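Stulora Forum > Events and Visits > Open day at Nirora (Pleltorberg), my report

tovik_m
Posted in March, 9:40 pm

Good evening everyone. I promised in the other thread that I will write something after the open day, so now I do it. Please excuse my English, I write it slowly and with a dictionary.

The visit was at the Nirora house in Pleltorberg. I registered through the Salinas list and paid 12 for the ticket, coffee included. It is a normal apartment on the second floor, and the demonstrations are done in the rooms as they are. We were divided in two groups. My group began in the kitchen and after that we went to the bedroom for the laundry part, and this was for me the most interesting.

The work is done with hand grippers. A person holds the gripper and does the household task with it, and the recordings are later used to teach a robot arm the same movement. Our guide was Aurelio Alvarado. He speaks quietly and you must stand near to him, but he answers everything, also the stupid questions (I had several).

For the laundry they had the socks and small clothes lying on a rose cover, and a basket next to it.
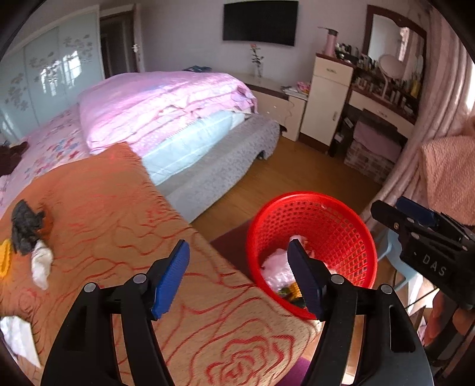
Two grippers at the laundry, pads open. You can read DAS on the one at the right.

What surprised me is how slow it goes. I imagined somebody throwing socks into the basket like at home. Aurelio explained that a fast movement is almost useless for them, and that a new person practices for two weeks before any recording is kept. He told us they keep 76 recordings of the sock task from the last month and have thrown away many more.

I will write the kitchen part tomorrow if somebody is interested.

Regards,
tovik_m

gearloose_pam
Posted 10:15 pm

Very interested, please do the kitchen. Did they let visitors try it? At the one I went to last year we had to stay behind a tape.

tovik_m
Posted 10:31 pm

Yes, they let us try, each person a few minutes. My hand was tired very quickly. The fingers do not feel the cloth, this is the strange thing. You must look all the time if you have it or not.

Brandt_Olle
Posted 11:02 pm

I was in the other group and I have to disagree a little with the nice report. For me it was not a robot open day. I saw people holding grippers. There was no robot doing the laundry in any room, and the invitation said "see household automation at work". I drove 130 kilometers for this.

tovik_m
Posted 11:20 pm

Olle, I understand that you are disappointed, but the program on the Salinas list did say "data collection demonstration". I read it again just now. The sentence you quote was in the title of the email, I agree that it promised too much.

Also I think you left before the last part, when the blanket was shown. It was after 4 pm and many people were already at the coffee. In my opinion a blanket is much more difficult than a sock. It is heavy, it hangs down on the side, and the gripper has only a small place where it can hold.

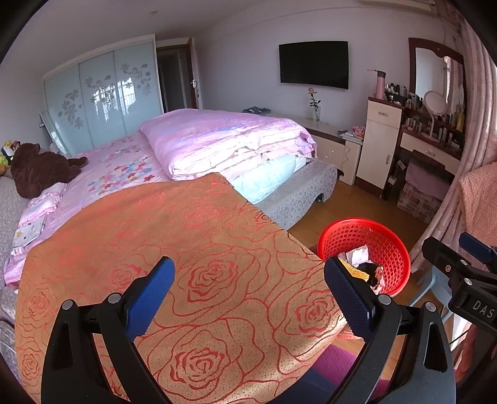
I asked Aurelio why they take the edge and do not grab in the middle. He said that from the middle you get a ball of cloth, and then you don't know anymore where the corners are. With the edge you at least know one side. My wife makes the bed the same way and she was not impressed when I told her this.

Brandt_Olle
Posted 11:34 pm

Correct, I left at half past three. I did not know about a blanket. It was not on the paper they gave to us.

kettle_and_wire
Posted 7:05 am

I'm with Olle on the title of that email. But I'd still go. I work with fabric (curtains, not robots) and anybody who thinks picking up cloth is easy should spend a morning in my shop. The pads look bigger than I expected. Are they hard or soft?

tovik_m
Posted 7:48 am

Soft, like the rubber on a shoe, maybe a little harder. Aurelio said the pads are changed after 600 grips, because then the surface becomes too smooth for thin cloth.

gearloose_pam
Posted 8:10 am

600 doesn't sound like much. I'd have guessed they last for months. Was that for all tasks or only for cloth?

tovik_m
Posted 8:22 am

I did not ask this, sorry. I have written his email address somewhere and I can ask him. The kitchen report comes this evening, I must first find the paper with my notes.

Brandt_Olle
Posted 8:40 am

If you write to him, please ask also if there will be a second date with the robot arm. For that I would drive again.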